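Writing an obituary for a relative – how much family to list?

Genealogy and Family Records board > Obituaries and death notices

stanier_lines
My aunt passed last week and I have been asked to write the obituary. The paper in Lenholm charges by the line after the first 37, and with everybody in it I am well over. She was one of nine. Do I have to name the brothers and sisters who died before her, or is it all right to put "several siblings"? The service is Friday and the paper wants the text the afternoon before.

plumcreek
Sorry for your loss. We did "preceded in death by her parents and siblings" for my dad and had no complaints. The full list went in the service folder, where it costs nothing.

oldledger
I would name them. I have spent years on this hobby and an obituary that says "several siblings" is close to useless to the next person. If money is the problem, cut the part about hobbies. Names and maiden names first, then towns.

plumcreek
It isn't written for researchers. The family reads it this week and they want to see that she liked to bake.

oldledger
They know she liked to bake. Her great-grandchildren won't know she had a brother in another state.

stanier_lines
Both of you have a point. There is also the question of her first husband. They divorced a long time ago and two of the children are his. Her second husband is living and would rather he not be mentioned. The children would like him in.

k_marsh
Ask the children what wording they would accept. Ours was "father of her children" with the name, placed after the survivors. My stepmother wasn't pleased but she let it stand. Whatever you decide, tell everyone before it prints.

tostgate_reader
I used to take these over the phone for a small weekly. Things that went wrong most often, in the order I remember them:

1. Survivors left out. Usually a stepchild or a half brother. Read the list out loud to one person from each side of the family before you send it.

2. Wrong time or place for the service. Get it from the funeral home in writing. If visitation is at one address and the service at another, put both street addresses. People from out of town will go to the wrong door.

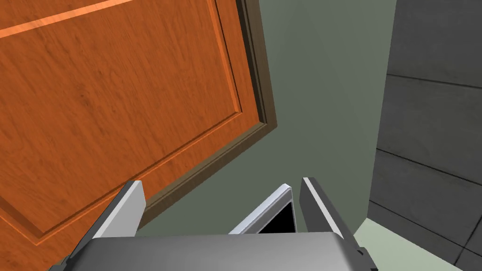
3. Maiden names misspelled. Check against a marriage record or a signature. Don't go by how a cousin spells it.

4. Spouses in parentheses with no last name. "Daughter Carol (Jim)" is fine for the family and a mess for anybody else if Carol has a different last name from Jim.

5. Memorial gifts sent to the wrong place. Use the full legal name of the charity and a mailing address.

On the siblings, our paper let people run a short notice in print and a long one on the website. Ask Lenholm if they do that. Many do and don't bring it up.

stanier_lines
Called them. They do. The long version online is included with the print notice and stays up. So print gets "preceded in death by her parents and 4 brothers and sisters" and the names go online.

oldledger
Websites go away. The Zapata paper changed owners and every notice before the sale is gone. Print is on microfilm at the library. I would still pay for the extra lines.

plumcreek
How much is it for the extra lines? That would settle it for me.

stanier_lines
With all the names it comes to two extra lines, so not a lot. I was picturing more because I had put the spouses in too. I may take the spouses out of the print one.

k_marsh
Then put the names in print. If it's two lines I agree with oldledger.

plumcreek
Fine by me at that price. I would still keep the baking.

oldledger
Also mail a clipping and the service folder to the county historical society. Write the name of the paper and the date on the clipping in pencil. Ours keeps a surname file and so do most.

stanier_lines
Sent it in this morning. Names of the siblings in print, spouses online only, and the first husband listed the way k_marsh had it. Her husband read it and asked for one change, the name of his church. The baking is in there too, half a sentence. I'll mail the clipping when I have a spare copy.

tostgate_reader
Ask them for a proof if they haven't sent you one. Look at the service time again when it comes.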